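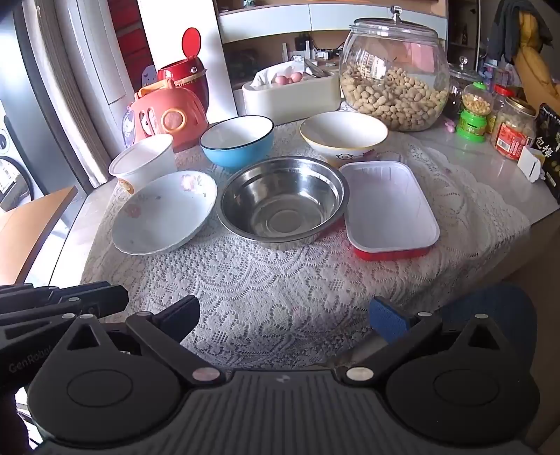
Depth dropouts on polished steel break grasp width estimate

Posted by Ostley, Monday

I'm training a width predictor for tabletop dishes. Input is wrist video, output is jaw opening per step. On ceramic and plastic bowls the error is fine. On stainless steel bowls the predicted width jumps between adjacent steps, and the planner then rejects the grasp. The set has 3,698 episodes, of which 542 include a steel bowl. Video runs at 30 frames per second. I have tried a median filter on the depth map with no change. Is this a data problem or a filter problem?

Fiifi Eshun

Probably neither. Polished steel returns highlights and reflections of whatever is nearby, so depth there is wrong in patches bigger than your filter window. A median over a patch of bad values is a bad value. Mask out saturated pixels before you compute anything, then fit a circle to the rim only. The rim edge is usually usable in the colour image even when the inside of the bowl is not. Also check that colour and depth share a clock. We lost a week in September to a one-frame offset.

gesport

just collect more steel bowls, we had 3,000 and it went away

Arnaldo Seixas

More data may help, but plot the error against view angle first. If it peaks when looking straight down, Fiifi's mask is the fix. I would also limit the rate of change of width in the planner instead of rejecting on a single step.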